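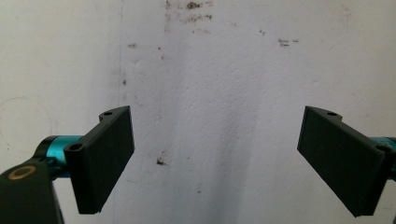 Pinza de mano para grabar demostraciones: qué pasa cuando los dedos no se mueven igual
Memoria del proyecto de robótica, 8/8/21
Por el grupo Drilis

Empiezo por el final porque es lo que me pregunta todo el mundo: sí, funciona, y no, no tan bien como puse en la propuesta. Con el último modelo el brazo coge la pieza y la deja en su bandeja en 83 de cada 100 intentos. En la propuesta yo había escrito "por encima de 90" con una alegría que ahora me da un poco de vergüenza (bueno, era mi primera propuesta).

La idea del proyecto era sencilla de contar. Para enseñar una tarea a un brazo robótico hacen falta demostraciones, y grabarlas moviendo el propio brazo es lentísimo. Así que construimos una pinza que se lleva en la mano, con la cámara montada encima mirando a los dedos, y las demostraciones las hace una persona. Al proyecto lo llamamos Drilis y al programa que limpia las grabaciones, Fikton. No significan nada, los nombres salieron en una tarde de mucho café.

Lo que yo quería medir

Mi parte no era la pinza entera, era la apertura. Cuando grabas con la mano no tienes un motor que te diga cuántos milímetros hay entre los dedos, eso hay que sacarlo del vídeo. Y si lo sacas mal, el brazo aprende a cerrar tarde o a cerrar antes de llegar, que es peor todavía porque empuja la pieza y la tira.

Probé dos maneras. La primera, que llamo "por bordes", busca el canto interior de cada dedo y mide la distancia entre los dos en píxeles. La segunda, "por plantilla", compara la imagen con un juego de recortes de los dedos en posiciones conocidas y se queda con la que más se parece. Las dos necesitan una calibración al principio de cada sesión: pinza abierta del todo, pinza cerrada del todo, y otra vez abierta.

La calibración la hacemos contra una pared clara. Los dedos son negros y mates, así que contra el blanco el canto sale muy limpio, y eso me tuvo engañada dos semanas enteras. ¡Todo me daba perfecto! Luego me iba a la mesa de trabajo, con sus sombras y sus cajas oscuras, y el método por bordes se volvía loco. Y ni siquiera la pared es tan inocente como parece: tiene gotelé, alguna mancha marrón y una raya vertical oscura, y en las primeras versiones el detector se enganchaba a la raya en cuanto le bajabas el umbral. Con la sombra gris que queda entre los dos dedos me pasó algo parecido, aunque ahí bastó con suavizar un poco la imagen antes de buscar.

Los datos

Grabamos 600 demostraciones en total, todas de la misma tarea: coger una pieza de la mesa y dejarla en una bandeja. Al principio las hacía yo sola y salían todas iguales, con mi manía de entrar siempre por la derecha. Cuando empezamos a turnarnos en el grupo los datos se pusieron bastante más feos y el modelo bastante más listo, cosa que en la asignatura nos habían dicho ya y que yo no me creí hasta verlo.

Para comparar los dos métodos anoté a mano la apertura en 3000 fotogramas. No se lo recomiendo a nadie sin música. Los elegí al azar entre todas las sesiones y los anoté sin mirar lo que decía ninguno de los métodos, para no contaminarme.

Qué salió

Contra la pared, los dos métodos empatan y no hay mucho que contar. En la mesa gana la plantilla con claridad, sobre todo con la pinza casi cerrada, que es cuando los dedos se tapan con la pieza y el de bordes se queda sin canto que buscar. Con la pinza muy abierta el de bordes sigue siendo algo más fino, y además es más rápido, así que en Fikton acabé dejando los dos: bordes para aperturas grandes, plantilla para el resto. El cambio de uno a otro daba un saltito feo en la curva y lo arreglé mezclando las dos medidas durante unos cuantos fotogramas.

Lo que no me esperaba fue lo de la simetría. Yo daba por hecho que los dos dedos se movían igual y que con seguir uno tenía de sobra. Pues no: en nuestra pinza el izquierdo se retrasa un pelín al abrir, por holgura en el mecanismo, y si solo sigues ese dedo la apertura sale corta. Desde que sigo los dos por separado, el brazo dejó de llegar a la pieza con la pinza a medio abrir. De todas las mejoras fue la que más se notó, y eran cuatro líneas de código.

De los fallos que quedan, casi todos son de piezas tumbadas junto al borde de la bandeja. El brazo baja bien, cierra bien, y roza el borde al salir. Creo que es un problema de las demostraciones y que nosotros mismos rozábamos, pero no he tenido tiempo de revisarlas una por una.

Lo que haría distinto

Anotar fotogramas de la mesa desde el primer día, para empezar. También guardaría la calibración dentro de cada grabación, porque la tenía en un archivo aparte, lo sobrescribí una vez y perdí una sesión completa (lloré un poco). Y me gustaría probar otra pared, o varias, para saber cuánto de lo que afiné vale solo para la nuestra.

En septiembre seguimos, ya con dos tareas nuevas y con los ejes de los dedos ajustados otra vez. Si alguien quiere la hoja con las anotaciones, que escriba al correo del grupo y se la paso, con el aviso de que los nombres de las columnas los puse de madrugada.

Contacto: grupo Drilis, taller de robótica | © 2021 Drilis | Volver arriba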